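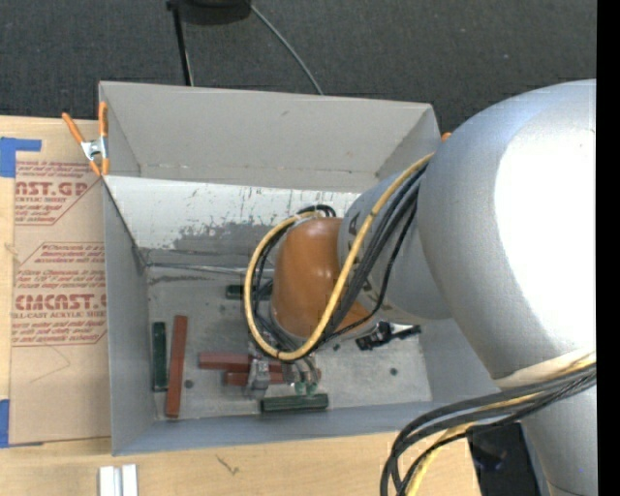 모믹(Momik) 공방 정비반 · 작업실 살림 메모

겨울 들어가기 전에 한번 정리해서 올림. 작년 글이랑 겹치는 것도 있음. 급하게 쓰는 거라 순서 없음, 필요한 것만 골라 보세요.

나무 상판 관리

원목 상판은 12월부터가 고비. 난방 틀면 바로 갈라짐. 오일은 얇게, 두 번. 한 번에 두껍게 바르면 끈적거려서 한 달 고생함. 바르고 15분쯤 뒤에 마른 천으로 닦아내기. 결 방향으로.
오일 묻은 천은 절대 뭉쳐서 쓰레기통에 넣지 말 것. 저절로 불 붙는 수가 있음. 물에 담갔다가 펼쳐서 밖에 널고 다 마르면 버리기.
컵 자국(하얀 동그라미)은 마른 수건 덮고 다리미 약하게, 몇 초씩만. 스팀 끄고. 검은 자국은 이 방법으로 안 됨. 그건 쇠붙이 녹물이 나무에 먹은 거라 사포질하고 옥살산 써야 하는데 장갑, 마스크, 환기 꼭.
연필 자국은 지우개로 먼저. 물걸레부터 대면 번져요.

금속 통, 서랍

쇠 통은 바닥부터 녹슨다. 옆면은 멀쩡해 보여도 들어보면 밑이 벌겋게 되어 있음. 밑에 펠트 조각 네 개 붙여두면 상판도 안 긁히고 바람도 통하고 좋음.
통 안에는 얇은 고무판 한 장 깔기. 나사 쏟을 때 소리가 훨씬 덜 나고 작은 것도 잘 집힘. 고무판은 구멬가게 말고 철물점에서 잘라 파는 걸로. 우리는 시장 뒤 고베이아(Gouveia) 철물에서 사는데 자투리 달라고 하면 싸게 줌.
녹이 살짝 올라온 건 식초에 담그고 하룻밤. 꺼내서 솔질, 베이킹소다 푼 물에 헹구고 바로 말리기. 바로요. 물기 남으면 다음날 또 녹슴. 도금된 건 식초 금지, 도금이 일어남.
기름때 낀 통은 주방세제 원액을 먼저 바르고 5분. 그 다음에 뜨거운 물. 물부터 부으면 세제가 두 배로 듭니다.

나사 분류

다 분류하려고 하지 마세요. 자주 쓰는 것만 따로, 나머지는 "잡" 통 하나. 우리도 재작년에 칸을 617개까지 나눴다가 아무도 제자리에 안 넣어서 포기함. 지금은 16칸. 이 정도면 굴러감.
라벨은 뚜껑 말고 몸통에 붙이기. 뚜껑은 꼭 서로 바뀜.
짝 안 맞는 와셔는 철사에 꿰어서 못에 걸어두면 찾기 쉬움.

전선, 연장선

8자로 감기. 팔꿈치에 빙빙 돌려 감으면 속에서 꼬여서 나중에 못 씀. 묶을 땐 찍찍이, 케이블타이는 너무 조이게 됨.
릴 연장선은 큰 공구 쓸 때 다 풀어서 쓰기. 감긴 채로 쓰면 열 받음. 히터도 마찬가지.
피복 갈라진 거 테이프로 감아서 쓰는 분들 아직 있던데 그냥 버려요.
안 쓰는 선은 벽에 걸고 플러그가 아래로 오게.

접착제, 테이프

순간접착제는 밀폐병에 제습제랑 같이 넣어 서늘한 곳에. 냉장고에 넣었으면 꺼내자마자 열지 말고 실온 된 다음에 열기. 음식이랑은 따로 두고.
목공 본드는 얼면 끝. 12월엔 집 안으로 들여놓기. 한번 얼었다 녹은 거 순두부처럼 몽글몽글하면 버릴 것.
손에 묻은 본드는 식용유 조금 + 설탕. 문지르고 비누로. 목공 본드는 굳기 전에 물로 씻는 게 제일 빠름.
테이프 끝은 접어두든지 클립을 물려두든지. 제발.

날물

칼이랑 끌은 쓰고 나서 기름 한 방울. 재봉틀 기름이면 충분. 부엌칼은 식용유 말고 미네랄 오일, 식용유는 나중에 끈적해지고 냄새 남.
커믈로(Cumlow) 숫돌 쓰는 분들, 면 잡는 거 잊지 마세요. 가운데가 파인 숫돌에 갈면 날도 둥글어짐. 유리판에 사포 붙이고 문지르면 됨. 연필로 격자 그려놓고 다 없어질 때까지.
톱날에 낀 송진은 베이킹소다 탄 따뜻한 물에 잠깐 담그고 칫솔. 쇠솔 쓰지 말고.

먼지

빗자루 전에 분무기로 살짝. 바닥에만. 청소기는 필터부터 확인, 흡입력 떨어졌다고 새로 사는 집 많은데 대부분 필터임. 스타킹 한 겹 씌우면 본 필터가 오래 감. 주르크홀름(Zurkholm) 형 필터는 물세척 되고 하루는 말려야 함. 덜 마른 채로 끼우면 곰팡이 냄새가 진동을 합니다.
톱밥은 고양이 모래나 화분에 쓴다고들 가져가는데 합판이나 MDF 톱밥은 안 돼요. 원목 것만.

비용

고무판, 펠트, 찍찍이까지 다 해서 2,140원 넘게 나왔음. 고무판을 자투리로 사서 그렇고 새 걸로 사면 더 듭니다. 펠트는 헌 모자 잘라 써도 됨.

페인트 통 보관은 길어져서 다음 글에 따로 올릴게요. 뚜껑 닫을 때 망치로 바로 치지 말고 나무토막 대고 치는 것만 우선 기억해 두세요.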